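**Progress report to Lesard – handling rules for hand-held gripper work**
Reporting month: November

Work package 2 covers the written rules for operators who use the hand-held gripper at the Isesa bench. The first draft was circulated at the start of the period and revised twice. Version 5 is now in force and replaces all earlier sheets, including the one still posted in the Szekeres lab.

**Changes in version 5**

- Pre-use check. The operator opens and closes the fingers fully, looks at each bushing and screw, and signs the bench log. A gripper with a loose bushing is tagged and set aside.
- Grip height. Cylindrical items are gripped near the lower end and kept upright until released. Tilting during transfer counts as a deviation and is logged as such.
- Hands. The free hand stays outside the linkage while the fingers are moving.
- Recording of faults. Slips, drops and double grips are kept in the record. The draft allowed operators to delete failed attempts; that clause has been removed.

**Compliance**

An internal audit reviewed 100 log entries against the new sheet. Of these, 18 lacked a signature for the pre-use check and 13 gave no grip height. Most of the gaps date from the first shift after the changeover, when the old log form was still in use. The old form has been withdrawn. No injuries were reported.

The Masumix database now rejects entries with an empty grip height field. The signature field will be made mandatory next month, once the tablets have been updated.

**Open points**

The clause on bundled items is not settled. The current text treats a tube and anything hanging below it as one item, with the grip taken on the tube only. Wear limits for printed fingers are also missing; the present wording ("replace when worn") can't be audited.

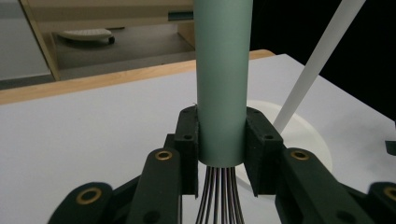 Américo Carvalho objects to the single-item clause. In his view the rule should set a minimum clearance between the lowest hanging part and the table, and he would rather delay version 6 than issue it without a figure. He also asks that the wear limit be stated as a gap measured with the fingers closed – a check that fits on the existing form.

Both requests have been accepted for drafting. Clearance trials need four bench days, which the current budget covers. Approval is requested to move the version 6 deadline back by two weeks.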